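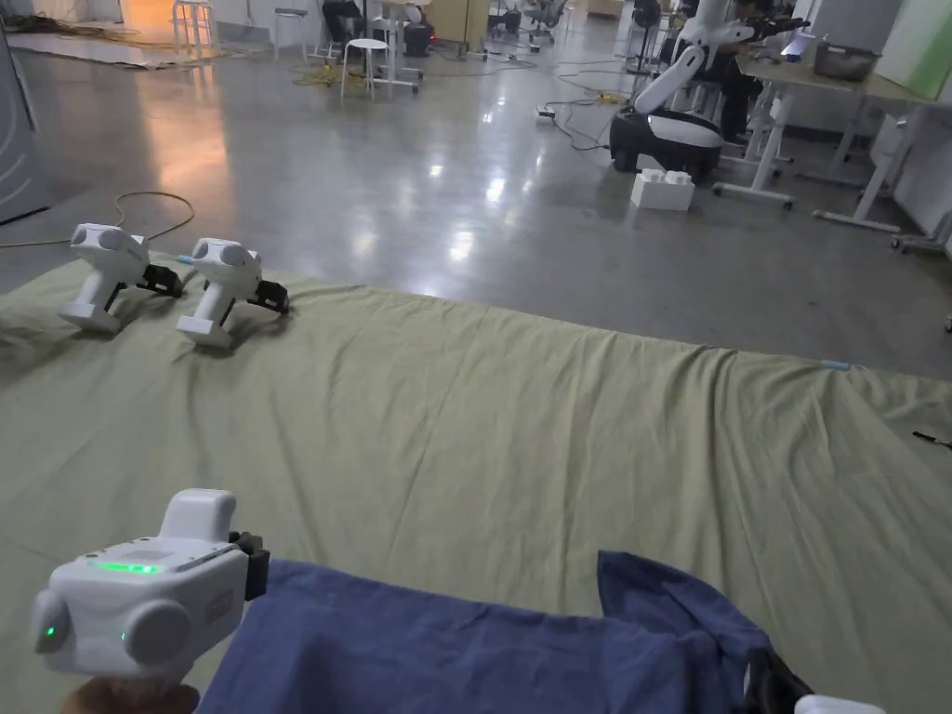
Trolthorpe Handling Group / Bench Notes
May, by the gripper desk

Comparing Kunero hand grippers on cloth

1. Spread the sheet on the floor. Garment goes on top, spare pair of grippers parked upright on the sheet.

2. Power on, wait for green lights. One unit per hand.
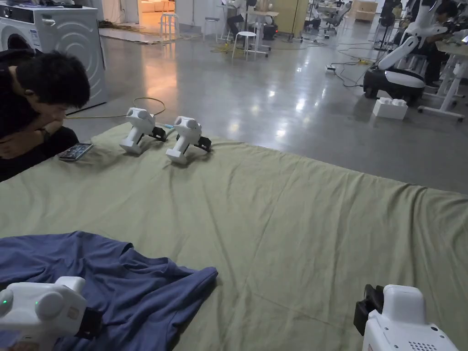
Tjoa asks whether the spare pair needs switching on too. No, leave off till you swap.

3. Jaws down to the fabric. 16 pinches per pair, then change pairs. Log teh slips.

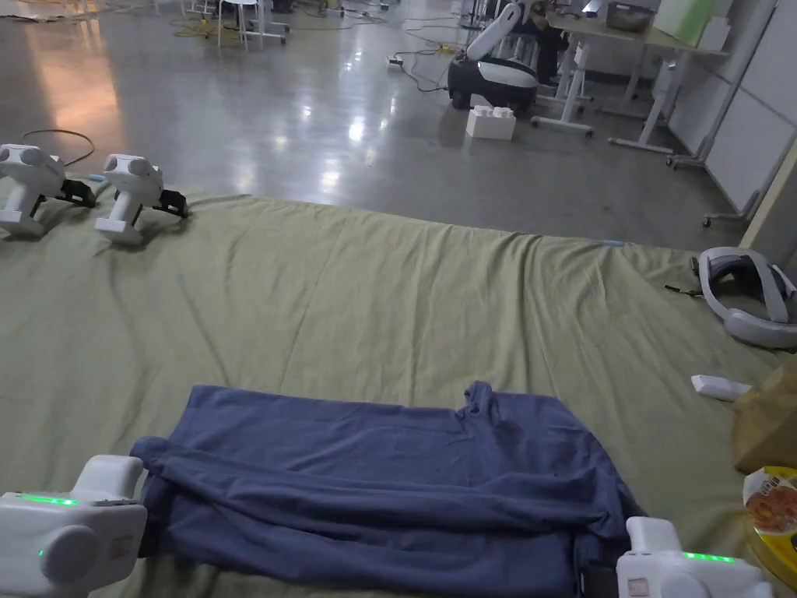 Fig. 3. Both grippers at the navy garment, second pair behind.

CAUTION: fingers clear of the jaws. Dont force a thick fold.

4. Repeat at bed height. Pinch a tip of cloth and lift slow.

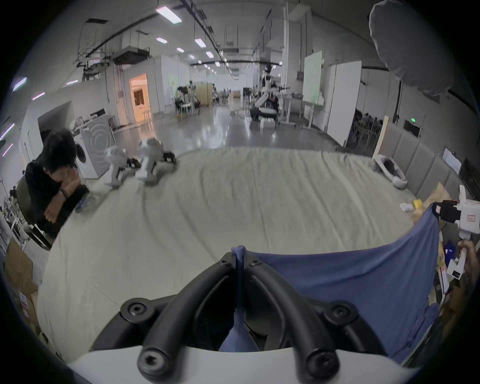 5. Copy both logs to the Anovow folder. 14 files, check.

Related
- Jaw pad swap
- Wrist camera check

Trolthorpe Handling Group | Contact | Back to top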